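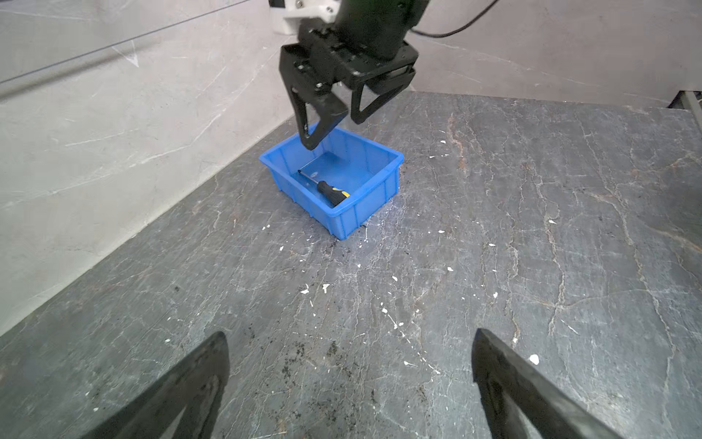

Bench 2, wrist view. Screwdriver in the blue bin, gripper open above it.

2024-10-01
Fotent workshop notebook, chores programme
Subject: bench tidying with two arms, Zirkby controller

Purpose. The entry continues the question set down in March: whether the cell can be relied upon to clear a bench at the end of a shift, to the standard expected of a first-year apprentice. The present work is confined to hand tools and one bin.

Method. The task list is the Price list, unaltered. Tools are to be placed in the bin, the bin is to be left in reach of both arms, and the bench top is to be left fit for use. The Emia planner assigns each tool to an arm. An attempt is recorded as complete only when the tool lies wholly inside the bin and the gripper has withdrawn. An attempt in which the operator touches the stop is recorded as failed, whatever the position of the tool.

Results to date. The log holds 141 attempts under the current rules, of which 100 are complete. In 35 the tool was dropped or was not picked up. The remainder were stopped by the operator. The total will be checked against the controller file before it is quoted outside the workshop.

Remarks. Screwdrivers are handled better than was expected in March. The planner favours a grasp on the handle, and the shaft then tends to swing as the arm travels. Release height matters more than grasp position. When the fingers open too high the tool bounces against the ribbed side and may come to rest across the lip.

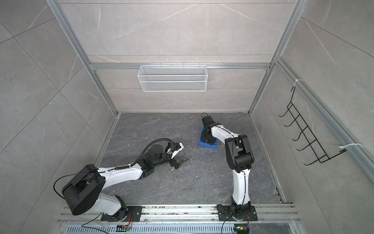

Bench 2, full cell. Right arm at the tray, left arm over the dark flat item on the floor of the cell.

Thin flat items remain the weak point. The fingers close well on anything with some thickness, and poorly on anything that lies flush with the surface. An apprentice would slide such an item to an edge and lift it there. The planner has no equivalent motion at present, and it is recommended that one be written before further flat items are added to the list.

Housekeeping. White specks and debris have gathered on the floor of the cell and along the rail. Neither arm has any means of dealing with them, and the Price list does not ask for it. It is nevertheless the view of this entry that a bench in that state has not been cleared, and the wording "fit for use" should be revised accordingly. The rail is to be brushed by hand before the next session.

Assessment. Putting tools away is within reach for supervised use. Unsupervised use at end of shift is not supported by the figures above.

Outstanding:
Lower the release height by 11 mm and repeat the screwdriver set.
Draft the sliding motion for flat items.
Confirm with Zirkby whether stopped attempts can be flagged in the controller file.
Colour-code the log sheets for left and right arm.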